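Protecting a bedspread when the bed is the only flat surface

Textiles and Bedding > Care and Protection
Thread started in March

tarn_weft
Kitchen is out of use while the counters are replaced. The bed is the largest flat surface left in the apartment, so vegetables and fruit get sorted there before they go into storage. The bedspread is a printed cream floral and I would like it to survive. Current method is one layer of thin pink plastic sheeting, dishes on top, tray to the right.
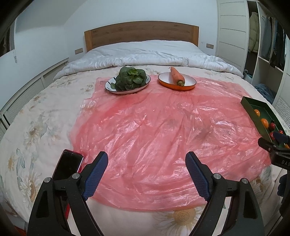
Does a plastic sheet need to be tucked in at the sides?

A loose sheet is fine for an hour of sorting. Tuck it only if it will stay on overnight, and leave some slack so it doesn't pull when someone sits down.

What I want to know is whether plastic is the right material at all. It creases as soon as it is unfolded, and a dish set on a crease rocks.

ulmer327
Plastic is wrong for this. It stops liquid but does nothing about load. A plate on a mattress sinks at whichever side is heavier, and the sheet follows it down. Any water then runs to the low point and sits against the plate. Use a rigid board. I have a Gernix folding board, 4 mm thick, and it has been adequate.

tarn_weft
A board protects the area under the board. Grit and leaf scraps land outside it. The sheet covers most of the spread, and I can gather it by the corners afterward and shake it out over the tub.

pellworth
Agree with ulmer on load, disagree on the rest. Sheet first, board second. The board flattens the creases and the sheet catches what falls off the board. Cost is low either way.

One point on the greens. Bok choy holds water at the base of the stalks long after rinsing. Stand it upside down in a colander for 20 minutes before it goes anywhere near bedding. Carrots can be wiped and put straight on a plate.

tarn_weft
Noted on the colander. Second arrangement, without a board. Greens and carrot stay on separate plates at the far end of the sheet. Fruit is in the green tray, which has raised sides, so nothing rolls when the mattress moves. 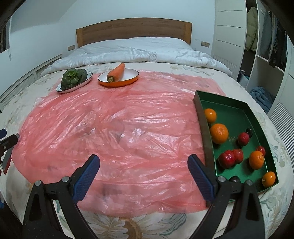
Leonora Buenaventura replied that the tray is the only part of this she would keep. Fruit on a soft surface rolls toward whoever leans on the bed, and a raised side deals with that at no cost. She would put the vegetables in a second tray and return the plates to the cupboard.

ulmer327
Second tray is sensible. Ankrah sells a deep one in the same footprint as their shallow one, and they nest. I still say board underneath.

tarn_weft
I have one tray. I am not buying a second for a kitchen that will be back in service shortly.

pellworth
Then turn the plates so the heavy end of whatever is on them points at the middle of the bed. Less tipping. Also fold the comforter back against the headboard before the sheet goes down. Quilted fabric with a sheen marks easily and is slow to dry - mine took almost 3,000 revolutions of the Ulley tumble dryer, or so it felt.

tarn_weft
On storage order. I have been working in the sequence greens, roots, fruit, on the grounds that greens wilt first and fruit can wait. Apples and citrus go in different bags, with the apples kept well away from any greens. The tray slows me down at this step, as everything goes in mixed and has to be sorted again on the way out.

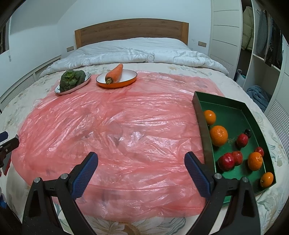 Bag labels are the next item to fix. I was using Jestilness freezer tape, which lifts at the corners after a few days in the refrigerator. Masking tape and a soft pencil hold better. I have also started bagging from the tray directly, citrus before anything red, and the orange fruit is easy enough to pick out against the green that I don't bother tipping it onto the sheet first. The red ones then get checked for bruises and bagged separately.

ulmer327
Sorting before loading would remove that step altogether. Put a strip of cardboard across the tray as a divider.

tarn_weft
Cardboard goes soft if anything is damp. I could try a cut-down milk carton.

pellworth
Milk carton works. Cut it a little long so it wedges between the sides.

ulmer327
Fine. Board, though.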